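Chapter 7
Who Gets Written Out, and When

I've watched far too much telly for this book, and I'm not sorry. My worst week was the one I spent with Skastport, a hospital soap that ran for 444 episodes and got through its cast like biscuits. I had a notebook on my knee and a cold cup of tea, and by the end I could spot a goodbye coming from three scenes off (it's usually a new coat, or a sudden love of fishing).

In the last chapter we looked at how a character arrives. Now I want to look at how one leaves, because the choices a writers' room makes there tell you an awful lot about money, contracts and what the channel thinks its viewers will put up with.

We'll start with Dutero, a family comedy that lost its lead after episode 181 and carried on as if she'd popped to the shops. Then we'll spend a good while on Trenness — my favourite, so do forgive me — where the whole village turned out for a funeral and the ratings went up! The Mohammadi case comes last. It's a messy one, and I've changed my mind about it twice.

Before you read on, jot down one exit from a series you know well. Was it a death, a move abroad, or did they just stop being mentioned? Keep your note handy, as you'll want it for the exercise on page 268.
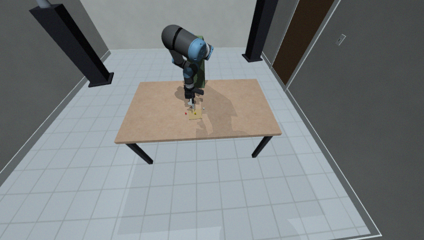

Fig. 7.1 Robotic arm over a table, computer-rendered.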